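Workshop notebook, 2026-10-17
Glaze tests, second batch of the tin-free white 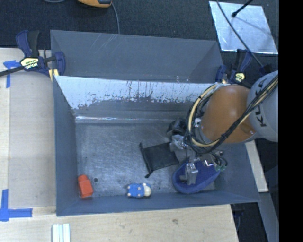

Unloaded the kiln first thing. Top shelf was at 41 C by the pyrometer, so a bit warm for bare hands but fine with the thin gloves. All tiles from the second batch are out and laid on the long bench by the window in firing order, numbers facing the wall.

Short version for anyone who only wants that: the white is better than last time, still crawling on the thick end, and the calcined version is the one to carry on with. Details follow.

Recipe is the same base as in February, with the zircon swapped for the Naliris opacifier at 10 percent. I made two buckets. Bucket A has the kaolin straight from the bag. Bucket B has half the kaolin calcined at 700 C and the rest raw. Everything else was weighed from the same sacks on the same afternoon. Both were sieved twice through the 80 mesh. A settled harder overnight and needed a long stir to come back up. B stayed up well, and I did not add any epsom salts to either.

Application. Dipped, three seconds, then a second dip on the lower half once the first had lost its shine. That gives a thin and a thick zone on each tile, which is what we did before, so the two sets can be compared. The second dip on A showed fine cracks within a minute of drying. I noted it and left them alone, no rubbing down. B had a couple of hairlines near the foot and nothing else I could find with the loupe.

Firing. Bisque was the usual. Glaze firing ran 168 C an hour up to the hold, then a 15 minute soak and natural cooling with the bung in. The cone pack on the bottom shelf leaned further than the one on top. We have seen that in this kiln since the lower element was changed and I would like it sorted before the next batch, or at least a correction written on the lid so people stop guessing.

Results, bucket A. Thin zone is a decent soft white, a little gray over the red clay body, covers the edges. Thick zone has crawled on nearly every tile. The bare patches follow the drying cracks quite closely, with rolled edges. No pinholes to speak of. Two tiles had run slightly onto the foot and I ground those back on the wheel.

Results, bucket B. Thin zone same as A as far as I can tell side by side. Thick zone is much better, with crawling only on tiles from the left side of the bottom shelf, which is where the heavy cone was. Surface is smoother too, closer to satin than matte. Anisa Sembiring had a look and prefers A for color. I can't see the difference indoors. She took one of each out to the yard and says A is warmer. Will look again on an overcast day.

Something to check: the bisque tiles for this batch had been on the open rack for a while and I did not sponge them all. I sponged the first lot and then ran out of time and did the rest with the dry brush. I should have marked which was which. Dust would give crawling as well, so part of what I am blaming on shrinkage may be that. Next batch all get sponged and left overnight.

Ran the lemon test on 5 tiles from B, slices left on overnight under a cup. No color change and no loss of gloss under the lamp. Vinegar soak is still going, in the jars with the blue lids on the shelf over the sink. Please don't rinse those jars.

Crazing: none on the stoneware body. On the red body there is a faint ping now and then and I expect lines by next week. Rubbed ink into one tile and found nothing yet. If it does craze, the first thing I would try is taking a little of the soda feldspar out and putting silica in, small steps, a line blend if there is clay enough for the tiles.

Irfan Teoh asked whether the Praltton frit would do in place of the one we are using, as it comes in smaller bags. I have half a bag of it from the teapot job. The analysis sheet shows more boron, so I would expect it to melt earlier and move more. Worth two tiles at the end of the next firing, with a catcher under each. I don't want it in the main series.

Stock. Opacifier is enough for one more bucket and after that we need to order. Raw kaolin fine. Calcined kaolin is down to the bottom of the tub and someone needs to run another bowl of it at 700 C, which could go in with the bisque if that is set low enough – it usually isn't. Wax resist has thickened and I thinned it with water, so shake before use.

For the next batch:
Bucket B only, fresh.
Single dip, double dip, and a poured tile.
All bisque sponged, dried overnight, marked on the back.
Cone packs on all three shelves.
Two tiles with the Praltton frit on catchers.
One mug on the red body, since flat tiles say little about handles and rims.

Kiln is free until Anisa's load goes in. Shelf with the chip in the corner still needs kiln wash.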